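Lining shelves and cupboards with leftover wallpaper

I've been meaning to write this one up since February, when I did the alcove shelves in the back bedroom and three different people asked me how. So, wallpaper inside cupboards. I love it. It's cheap, it uses up the roll ends you've been moving from house to house, and if you make a mess of it you can shut the door.

First, the paper. Ordinary paste-the-wall paper is the easiest to live with because it doesn't stretch and go soggy while you're wrestling it into a corner. Old-fashioned paper that needs soaking is fine too, but cut it a touch big and trim it once it's up. I'd stay away from anything thick and textured, as it won't go into a tight corner without cracking. Charity shops are brilliant for odd rolls, and so is the bargain bin at Urquhart, our hardware shop, where I got most of mine for next to nothing.

Wash the inside of the cupboard with warm water and a drop of washing-up liquid, and let it dry overnight. If it's been a kitchen cupboard, do it twice. Grease is what makes paper peel, and you won't see it until the corner is hanging off. Shiny painted surfaces want a quick rub with fine sandpaper and then a wipe down. Bare wood or chipboard drinks up paste, so give it a thin coat first and leave it before you start properly.

Now make a template. I know, I know, but please do! I spent years measuring and cutting straight onto the good paper and every single time the cupboard turned out to be wonky. Tape some newspaper or lining paper across the back, run your thumbnail down the corners to crease it, take it out and cut along the creases. Write TOP on it. Then lay it on your wallpaper and shuffle it about until you like where the pattern falls. With a big flower I try to get one whole bloom near the middle of the back and let the rest go where it wants.

I do the back first and then the sides. Leave an extra 10 mm on each side of the back piece so it turns the corner, then butt the side piece right into the crease over the top of it. If there's a gap between the panels (and in flat-pack there nearly always is) that little overlap hides it. Smooth from the middle outwards with a dry cloth or an old bank card wrapped in a sock.

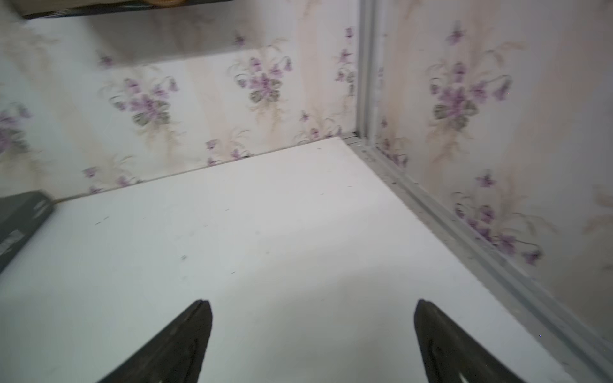 Floral paper on the back and side, plain white for the shelf.

I leave the shelf itself plain. I used to paper those as well and it looked gorgeous for a fortnight, then every jar and lamp base left a ring. A bare painted shelf wipes clean in seconds. If you really want pattern underfoot, cut a loose piece, stick it to thin card and just lay it in, and then you can swap it when it gets grubby.

Trimming: new blade. A fresh one for every cupboard, even if the old one still feels sharp. Damp paper tears the moment a blade drags. If it starts to tear anyway, go and have a cup of tea and come back once it has dried a bit. Hold a metal ruler or a wide filling knife hard into the corner and cut along that, moving the ruler and keeping the blade in the paper as you go.

A few other bits I've picked up:

Renting? Don't paste at all. Cut the paper to fit a sheet of card, glue it to that and wedge the whole thing in. My friend Lorna Crichton did every cupboard in her Mullar flat this way and took the lot with her when she moved.

For drawers, I only line the bottom. A few small dabs of double-sided tape at the corners will hold it.

Bubbles usually flatten by morning. If one doesn't, prick it with a pin and press it down with a warm spoon.

Bathroom cupboards need a coat of clear matt varnish over the paper. Test a scrap first – some inks run, and I found that out on a rather nice blue stripe.

Keep your offcuts flat in a big envelope with the room written on it. They're handy for patching, and they make very good drawer labels and gift tags.

And if you're doing a bookcase, take the shelves out before you start if they'll come out. Mine at the old house in Gillby were nailed in, so I had 11 separate little back panels to cut, and I was finding bits of paste in my hair for days. Ewan MacBrayne wrote in to say he numbers his shelves and supports in pencil before he takes them out, so each one goes back in its own slot. I shall be pinching that for the hall cupboard, which is next on my list as soon as I've chosen between the ferns and the little yellow birds.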